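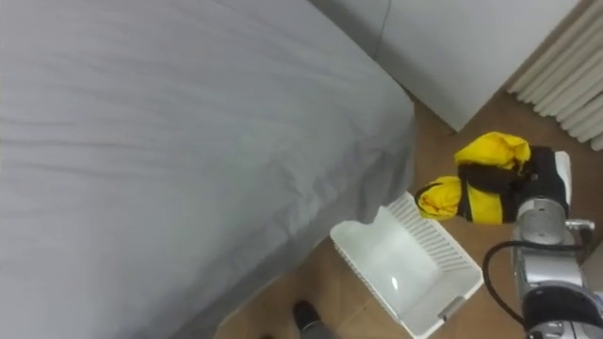

Brerham Guest House Association
Minutes of the housekeeping meeting, 16 July 2019

Present: eight members, plus two from the Gisine annex. Apologies received from the garden group.

1. Minutes of the last meeting
Approved with one correction. The mattress pads were ordered in March, and the old minutes had them down as delivered.

2. Bedrooms
Great progress upstairs! The back bedroom now has a gray sheet on the bed and the tall white cabinet is staying where it is, near the radiator. Several members said how much they like the light gray against the tan-brown floor, and it was agreed to carry on with gray in the remaining rooms as the old sheets wear out. The white ones will go to the annex for as long as they last.

There was a long and cheerful discussion about tucking. Half the room likes the foot of the sheet tucked in tight, the other half likes it hanging. Agreed: hanging is fine while a bed is waiting for its blankets, tucked once a guest is booked in. The Gisine members will go on doing hospital corners, and offered to show anyone who wants to learn (four takers on the spot).

3. Laundry baskets
The white plastic baskets are a big hit — light, easy to wipe out, and the slots let the air through. Members asked that they not be left on the floor beside the beds after a change. Baskets go back to the landing, stacked, handles out. One more set to be bought from Skasten if the price is still $52.

4. Linen count
The shelf list was read out. We have 20 fitted sheets in good shape, which is the best we've done in years. Pillowcases to be sorted before the next meeting, odd ones to the rag bag.

5. Radiators
Dusting between the columns is slow work, but the long brush from Umali does it beautifully. A second brush was approved. Please hang it back on its hook in the closet.

6. Money
Balance in the linen fund is $2648. Nothing outstanding except the brush.

7. Any other business
The framed 1894 floor plan is back from the repair shop and looks wonderful. It will hang in the hall — height to be settled on the day, with a stepladder and plenty of opinions.

Wardrobe keys: two still missing. Check your aprons.

Next meeting in the dining room, same time. Bring pillowcases.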